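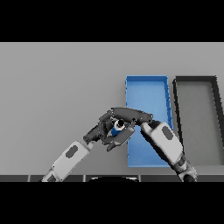
Two hands on one small blue cylinder, in simulation.

My friend Kanako Takeda asked me in July when she could stop sorting her own recycling, and I promised her a proper answer, so I am sorry, Kanako, that it has taken me until the fall to sit down and write one!

The short version is not yet. The longer version is that I've been watching a lot of simulated robot work lately, mostly two arms at a gray table with a couple of bins, and I have grown very fond of it. Picking a thing up and getting it into the right bin sounds like nothing at all (my grandson could do it at three, when he was in the mood). But think how much your hands do while you're talking on the phone. You turn the thing around, pass it across, loosen your grip a little, and never once look down.

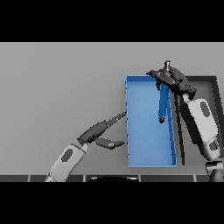 I used to pack orders at Hattori, back when the Stosley warehouse was still open, and my record for one shift was 197 boxes. Miyuki Oshima beat me every week without seeming to hurry. What made her fast was the little corrections – a nudge with the thumb, a second hand when the first one had it wrong. I'd guess a machine will manage that on a shop floor long before it manages my kitchen, where the drawers stick and somebody has always left a wet spoon on the counter.

So keep rinsing those jars, Kanako, and I'll write again after my Dirngate visit.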